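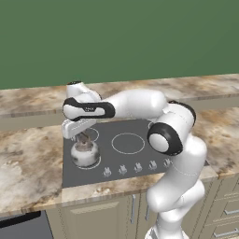
White kettle on the front left burner, black glass cooktop, marbled counter

From: Jarmo Kemppainen
To: Stolham home-repair list
Subject: Re: Scale in kettles, and is a softener worth it?

On an evening in April, Kozan wrote:
> We moved to the north end of Stolham last fall and the kettle is already
> crusted inside. Vinegar takes it off but it comes right back. The glass
> cooktop gets white rings too. My neighbor says to put in a softener and
> be done with it. Is that overkill for two people? Also, does a filter
> jug do anything?

Kozan,

The north end gets its water from the Plirberg wells, and it is hard. I lived on that side for 5 years and went through the same thing.

For the kettle, citric acid works better than vinegar and doesn't smell. One tablespoon in a half-full kettle, bring it to a boil, turn it off and leave it for 50 minutes. Pour it out, then boil a kettle of plain water and throw that away too. Do it monthly and the crust never gets thick. Empty the kettle at night if you can remember to. I usually don't.

The rings on the glass are the same mineral. Wait until the top is cold, lay a cloth soaked in vinegar over them for a few minutes, and wipe. Don't use a scouring pad. If a ring is still there after two tries, a razor scraper held nearly flat will lift it.

A filter jug helps some, but only while the cartridge is fresh. We got almost 4 weeks out of one before the scale was back to normal.

As for the softener, I put in a Pramadex and I'm glad I did, mostly for the water heater. For two people the small size is plenty. Get the bypass valve — mine came without one and I had to cut the pipe again to add it. Leave the outside faucet and the kitchen cold tap on hard water. The garden doesn't want the sodium, and I didn't like it in coffee.

The price of salt went up again this spring. I paid 71 for the last load, delivered, and it should carry us into winter.

Before you buy, check where your main comes in. If it's in the crawl space like ours was, figure on a drain line and an outlet as well.

Jarmo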